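From: Samran Paisan
Subject: Re: sim demos, how many is enough?

Vichien Wiriya wrote:
> We have 17 demos in the bedroom so far. Is that worth
> training on, or do we wait for more?

Hi Vichien – don't wait! Train now, see where it falls over, then record more of that. Our Perno set ended up at 1263 and I'd happily bin half (mostly me being slow on the controls). Simulated bedroom, red wall:
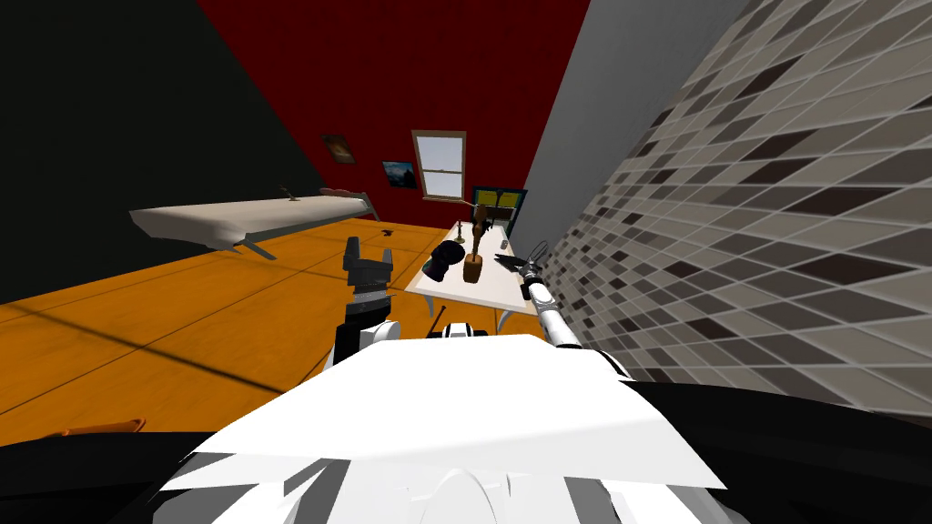
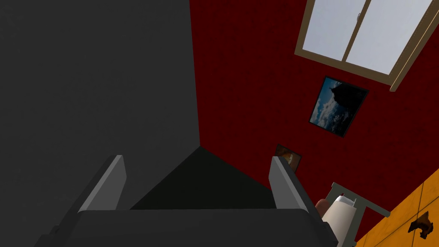
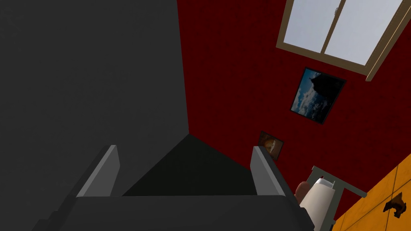 Do shuffle the start poses between takes – we skipped that for the first 2 batches and the policy just memorized one reach. Can you send me your config?

Samran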